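Left wrist drifts when both arms hold position over the drip tray

Asked by Nuria Moges in Motion Planning

I'm running a two-arm cell with the Fladside planner, version 2. Both arms reach in over a drip tray and hold position at a clear plastic cup. After about 80 cycles the left fingertip ends up several millimeters off the planned pose, but the joint state topic says it's at goal. The right arm is fine.
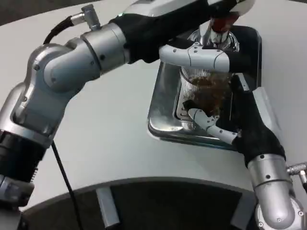
The log shows 751 poses accepted and no tolerance warnings. I re-ran hand-eye calibration twice – same result. Is this the planner or the controller?

3 answers

Wendelin Kofler
Controller, most likely. Fladside only checks the commanded joint values at the end of a trajectory. Set goal_check to "measured" in the arm config and run again. If you then get aborts on the left side, look at the zero offset on that wrist. Mine needed re-homing after a firmware update.

Also check that both arms use the same base frame. The default template gives each arm its own, and they drift apart if you only recalibrate one.

Hawi Tilahun
had this too, reinstalled and it went away

Amanuel Birhane
Wendelin's setting works but it's ignored before build 154. Check with fladside --build first. I would also plot commanded against measured for the left wrist over a long run – a slow ramp means offset, a sudden step means a missed encoder count.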